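# Gallery: the cup-stand task, from planner to policy

Welcome to the Pistlow gallery page! Pistlow is our small control stack for two-armed tabletop work, and it has grown a lot since March, when it could do little more than hold both arms still and complain about clocks. We've been meaning to put something visual up for ages. The project notes are full of graphs, and graphs are lovely, but they don't tell you much about what the arms are up to.

The task on this page is the one we use for nearly all our software testing at the moment. There are paper cups on a table and a stand with wire loops, and the arms have to get the cups onto the stand. It sounds like something you could do half asleep (you could!), but for software it has a bit of everything: light objects that slide when you brush them, thin rims that depth sensing hates, a target made of wire, and two arms that want the same patch of table at the same moment.

If you'd like the code side, everything mentioned below lives in the main Pistlow repository, apart from the grasp scorer, which is in Badura and has its own readme.

## At the table

We run the low-level loop at 1000 Hz and the policy a good deal slower, with a little interpolator in the middle that we're unreasonably proud of. The policy hands over a short chunk of future poses, the interpolator blends each new chunk into the old one, and the loop just follows. Before the blending went in, every handover gave a small twitch at the wrist. A twitch doesn't matter much in free space, but it matters enormously with a gripper finger down inside a paper cup.
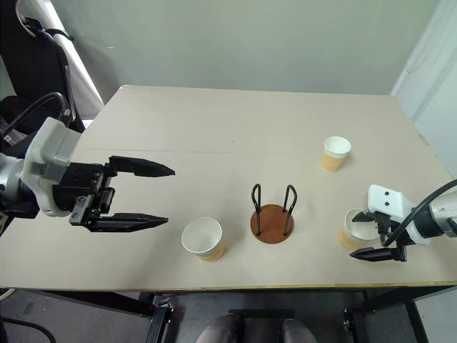 *Right gripper at its cup, left gripper open, and the wire stand in the middle waiting for custom.*

I love this stage of the task because so much of the software has an opinion about it. The grasp scorer wants a finger inside the cup and a finger outside. The arm planner wants a wrist angle that leaves room to travel. The collision checker would like everybody to stay well away from the wire loops, please, until the approach has been agreed.

## Finding the cups

Perception is the part that has changed most. Our first version fitted a full cylinder to every cup, and it was forever getting muddled when a gripper covered half of one. We now look for the rim first, as an ellipse, and only then work down the side. A partly hidden rim still gives you a decent arc to fit, so the estimate holds up much better as the hand closes in.

The patterned sleeves turned out to be a gift. A plain white cup against a pale table is hard going, and the coloured band gives the tracker something to hold on to when the rim washes out.

The tracker keeps a confidence value for each cup and lets it fall while the view is blocked. Once it drops under the threshold, the planner stops trusting the stored position and asks for a fresh look. We had the threshold far too high for weeks, which made the whole thing behave like somebody who keeps patting their pockets for their keys.

## Finding the stand

Wire is horrible! Our depth data goes straight through it, or smears it across whatever is behind. The stand is therefore located by its round base, which segments beautifully, and the loops are placed from a stored model. The remaining unknown is how the stand is turned, and for that we match the loops as thin dark lines in the colour view.

Kovács, our calibration tool, earns its keep at this point. A small error between camera and arm can hide for days while you're picking up cups, then show itself straight away when you try to line one up with a loop. Kovács takes 26 poses per arm and writes out a plot of the leftover error for each, so a bad one sticks out at a glance. Please run it after any bump to the camera mount. Yes, even a little one.

## Sharing the middle

Both arms can reach the centre of the table, so the planner treats it as something to be booked. An arm asks for the space, gets it for a stretch of the plan, and hands it back. While it's waiting, the other arm may move anywhere else it likes.

We tried planning both arms together as one large problem, and the paths were gorgeous, but the wait was dreadful. Booking is cruder and far quicker, and it's so much easier to debug. You can open the log and read, line by line, which arm held the middle and when.

## Watching it back

Our newest toy is the replay viewer, written on site at Drindale over a very wet Wednesday. It lines up camera frames, joint readings and planner decisions on one timeline, and you can scrub through them together. There are 400 episodes loaded so far. Type `stand` into the search box and it'll jump to every moment where an arm booked the middle.

A few handy keys:

- `space` plays and pauses
- `,` and `.` step by a single frame
- `g` shows the grasp scores for the nearest cup
- `b` shades the booked region

The viewer drops the depth overlay if you open more than 12 episodes at once. It's a memory problem, there's an issue open for it, and patches are very welcome!

Next on the bench is letting the policy ask for its own slower speed near the wire. The branch is called `gentle-loops` and it mostly compiles.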